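Can a Machine Do My Chores Yet? Your Questions Answered
Household Help Pages, Muriithi Home and Workshop Advice
Last looked over on 24th September

We get a lot of letters at Muriithi from people who have seen a clip of a robot folding a shirt and want to know when they can stop folding their own. I've gathered up the questions that come in most often and tried to answer them the way I would if you were sitting across the kitchen table from me. Some of the answers are shorter than you'd like, I'm afraid, and a few are a good deal longer!

So, can I buy a robot that does the housework?

You can buy machines that do pieces of it, and some of them do their piece very well. A dishwasher is a robot of a kind, if you're generous, and so is the washing machine (my grandmother would have thought so, anyway). Robot vacuums are a sensible purchase for a lot of homes. What you can't walk into a store and bring home is one machine that will go through your house the way you do, picking up a sock here and wiping a counter there and putting the scissors back in the drawer they belong in.

Why are vacuums so far ahead of everything else?

A floor is mostly flat and the vacuum never has to pick anything up on purpose. It rolls, it bumps, it turns around and rolls some more. If it misses a patch under the radiator, it'll likely get it tomorrow. Once you ask a machine to take hold of things, you have a much harder job on your hands, and a mistake can mean a broken glass.

What about folding laundry?

This one comes up more than any other. Yes, there are machines that fold, and there are research arms that fold towels quite nicely if you give them a towel and some time. Cloth is hard work for a machine. It never lands the same way twice, and half of it is hidden under the other half. I'd keep folding for now. Put the radio on.

Is the kitchen any closer?

Parts of it. Stirring, weighing and keeping a steady heat are all things machines handle happily. Chopping an onion that's rolling away from you is another matter, and so is scraping the last of the batter out of a bowl. The cleaning up afterward is harder still, which is a shame, as it's the part most of us would hand over first.

Do shops and small factories have it easier?

In many ways they do. Obadia Simiyu runs the packing floor at Clesell, and when I visited in August he was kind enough to walk me through the whole place. They have 2 arms on the line, and between them those arms move 700 boxes in a shift. Every box is the same size and arrives facing the same way, and the arms are very good at it. But at the end of the line there is a bench for what he calls the "odd basket," with gift sets and returns and anything with a ribbon on it, and that bench is staffed entirely by people. He has tried twice to automate it and has gone back to people both times, and he wasn't the least bit embarrassed to tell me so.

What does a machine like that cost?

The smaller of the arms at Clesell was $3635 secondhand, and then there was the fitting, the guarding and 18 days of somebody fiddling with it before it earned its keep. Please do budget for the fiddling. I've yet to meet an owner who wished they had set aside less time for it.

How do machines learn chores in the first place?

There are several ways, and the one I find easiest to picture is being shown. A person does the job holding a gripper by its handle, the same sort of pinching fingers the robot would use, and the movements are recorded. Then it's done again, with things moved a little, and again after that. It's patient work, and the jobs chosen are often very plain ones, like putting a bar of soap into its dish.

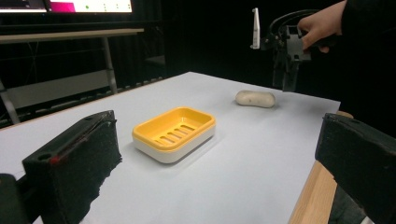
I say plain, but think about how much you do without noticing when you tidy up a sink. You squeeze a little less when something is slippery. You turn your wrist so that a long thing goes the long way in. If it lands crooked, you nudge it with a knuckle and go on talking to whoever is in the room. A machine has to get each of those from somewhere, and it has to get them again when the dish is a different shape.

Should I wait before buying anything?

I wouldn't put off buying a good vacuum or a decent dishwasher on account of what might come later. If you're looking at something much grander, ask the seller to show it doing your chore with your things. Upendo Muriithi, who started these pages, took a bag of her own mismatched food containers along to a demonstration at Grodomden, lids and all, and learned more in ten minutes than she had from the brochure.

Will it be safe around children and pets?

Small floor machines generally are, with ordinary good sense. Arms are different. The ones on shop floors are kept behind guards or run slowly, and I would want to know a great deal about any arm offered for a home before I let it near a toddler or a curious cat.

My question isn't on the list. Can I still ask?

Please do, we love getting them! Write to the Hondau office and put "chores" at the top of your letter so it finds its way to me. Tell us which job it is and a bit about your home or shop, and let us know if we may print your question on this page.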